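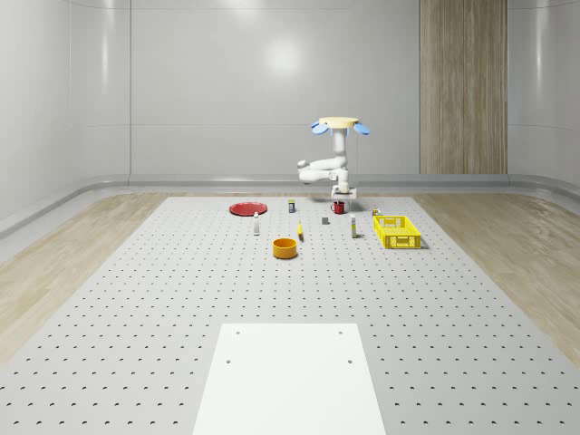

**FICTION | Short Stories**

# The Ferry Money

My mother kept the ferry money in a tea tin, and when she died the tin came to me together with the debt.

I should explain the debt first. In the year I was born, the bridge at Tanau fell into the river, and for nine weeks the only way across was the boat of a man called Xaba. He took people over in the morning and brought them back at dusk. My mother crossed with him twice a day, because the clinic was on the other side and I was a small, yellow baby who did not want to eat. She had no money then. Xaba made a pencil mark on the inside of the boat for each crossing and told her she could pay when the child was fat.

By the time I was fat, the bridge was repaired and Xaba had moved away to Flemstead with his boat. My mother began to save all the same. She put coins in the tin on Friday evenings, after the rent. When I was a schoolgirl I asked her how much it was, and she said it was not finished yet. Later I asked again and she said the same thing, but she looked at the wall when she said it, and I understood that it was finished for a long time already and that she was ashamed to go.

I counted it at her kitchen table the week after the funeral. There was 400 in notes and 53 in coins, some of them so old that the bank did not take them anymore. There was also a piece of paper with my full name, Zodwa Cele, and below it, in her square writing: *Both ways.*

I took the early bus in May. The road to Flemstead goes through the hills and then through flat land where they grow onions, and the whole bus smelled of them. Beside me sat a woman with a rooster in a shopping bag. She asked where I was going and I told her I was going to pay a man for a boat.

"You are buying a boat?"

"No. I was in it once."

She thought about this for some time. Then she gave me half of her boiled egg, and the rooster watched us eat it.

Flemstead has a harbor with a stone wall, and behind the wall there is one street with shops. I asked for Xaba at the post office, at the bakery and at the place where they mend engines. The man with the engines wiped his hands and pointed with his chin to a blue door up the hill.
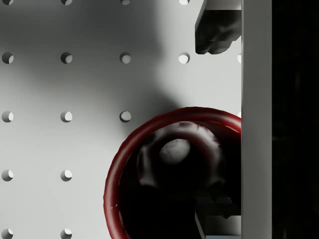

I had practiced what to say. I had a good sentence ready, with my mother's name at the beginning and the word *gratitude* close to the end. But the woman who opened the door was my own age, with flour on her arms, and the sentence was made for an old man.

"He's asleep," she said. "He sleeps until four now. Are you from the church?"

"I'm from Tanau."

She let me in then. She was his granddaughter, and she was making dumplings for a wedding, 300 of them, on every flat thing in the house. They were on the table, on the ironing board, on a door laid across two chairs. She gave me an apron without asking if I wanted one. We folded dumplings until the kitchen clock showed four, and she told me about the wedding, and about the groom's family from Piritz, who had opinions on pepper. Mine opened at the corners. She closed them again after me and said nothing.

Xaba came in wearing one slipper. He was very thin, and his ears had kept growing, as they do. His granddaughter shouted in the left one that I was from Tanau, and that it was about the ferry.

"There is a bridge," he said.

"There is," I shouted. "This is from before."

I put the tin in front of him, between the dumplings. I told him my mother's name. I told him about the clinic and the baby and the pencil marks. He opened the lid and looked inside for a long while, and he moved the coins with one finger. I could see that he did not remember her. He was trying, he went back and forth in his head looking for a young woman with a child in a blanket, but there had been so many people in those weeks, and half of them had something in a blanket.

"How much was it, for one crossing?" his granddaughter asked him.

"Two," he said. That he remembered immediately.

She did the sum on the edge of a flour bag. It was much less than what was in the tin. She did it a second time, with Sundays, and it was still less.

"Your mother gave too much," Xaba said to me. He sounded a little severe, like a man in a shop.

"She had a lot of years."

He took out the notes and counted off what he was owed, slowly, wetting his thumb. He put the rest back and pressed the lid down with his palm until it clicked. Then he asked for the pencil from the flour bag, and he held it, and looked around the kitchen. I thought he wanted to write me a receipt.

"Where's the boat?" he said.

"Sold, Grandpa. You sold it."

"Who has it?"

She told him a name that I did not catch. He nodded and got up, and he found his other slipper under the ironing board.

"It's down at the wall," she said to me. "They painted it, inside and outside. There's nothing to see in it now."

But he was already at the blue door with the pencil behind his big ear, waiting for one of us to give him an arm. I still had the apron on. Outside the wind was coming up from the harbor, and we went down the hill at his speed, with the tin under my elbow and the coins talking at every step.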